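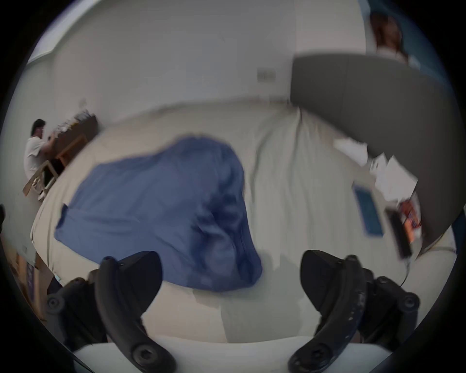
I book a lot of small hotels, and for years I did it badly. I'd pick the prettiest lobby, pay the first price I saw and then spend the night next to an ice machine. These days I have a little routine, and it takes me one cup of coffee. Start by writing down what you need from the room before you look at a single listing. Mine is short: quiet, a decent shower, and a bed big enough that I can dump my stuff on it, like that crumpled blue cloth on the white sheet, and still have space to lie down. Yours might be parking or a crib, whatever. Just write it down first!

Step 1. Search wide, then go narrow. I use Brendeo to see what's in the area and sort by distance from the place I'm visiting. Then I cut the list to three. More than that and I start mixing them up (was it the Zeltier that had the free breakfast, or the other one?).

Step 2. Read the middle reviews. Skip the raves and the rants and go for the three-star ones. Search them for "noise," "elevator" and "street."

Step 3. Call the front desk. I know, I know, the phone. But last July the Brividard was listed at 1239 for my whole stay, and when I called and asked for their direct rate, it came down to 933. Same room, same dates. Ask what's included while you're at it, meaning taxes, parking, and any resort fee.
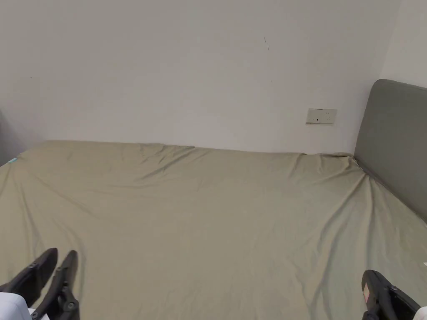

Once you have a rate you like, ask for a specific room. I say something like "high floor, away from the elevator, facing the back if you have it." Get the name of the person you talked to. Mine was Kári Holst, and when I showed up at 11 at night with a mixed-up reservation, having that name in my notes fixed it in two minutes.

Step 4. Get it in writing. Ask for an email with the price, the room type and the cancellation deadline, and put that deadline in your phone. I lost 400 at the Szewczyk by canceling one day late, and I'm still a bit sore about it.

Step 5. Check again a week before. If the price has dropped and you can still cancel, call back and ask them to match it.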